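Diary, bin cell, July

Started just before eight. Veronika had the arm homed before I got my coat off. 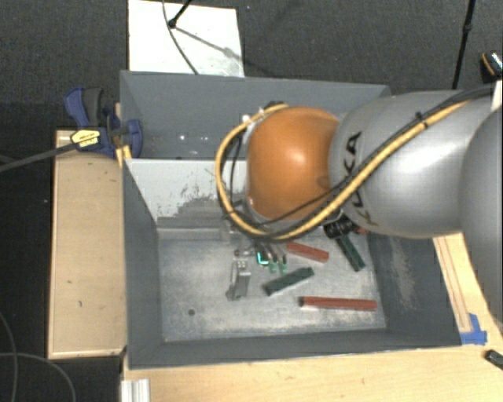

Morning

Carried on with the block grasps. The aim is still 1,009 labelled attempts before we train again, and when I opened the log we stood at 742. Red and green blocks only, in the front compartment, with the rear one left out of it until the first set is finished. Veronika wanted to start using both sides this week. I said no, and Tirta agreed with me, so we stay as we are.

Each attempt gets a start pose, a close command, a lift and a label. The label is 1 or 0. We dropped the "partial" category last month after Efraín and I went through the same batch separately and disagreed on 18 of them. A block that comes up and falls back is a 0.

Steep blocks are still the weak spot. When one leans across the others the model goes for the middle and tends to push it flat. I want more of those in the set, so I've asked for every second reset to be done by hand with at least one block propped at an angle. It's slower. Veronika timed it and we lose nearly half a minute a go.

Checked the clamp on the left side of the bin before the second run and gave it another quarter turn. If the bin shifts, the calibration goes with it and the morning's labels are no good to anyone. Re-ran the calibration anyway. Fine.

Afternoon

Lodix rang about the storage bill. Told them we'd keep the depth data and thin out the colour video after labelling. Regula is to write the script for that.

Tirta took over at two and I did labels at the other desk. Got through roughly 400 of the backlog, mostly zeros from the early runs. My eyes were sore by four.

Ferdinand wants a progress note for Standance by the end of the month. I'll give him the count and the grasp rate for flat and leaning blocks in separate columns, as the combined figure looks better than it should.

Left at half past five. Tomorrow: hand resets first, then ask Efraín about the cable slack at the wrist.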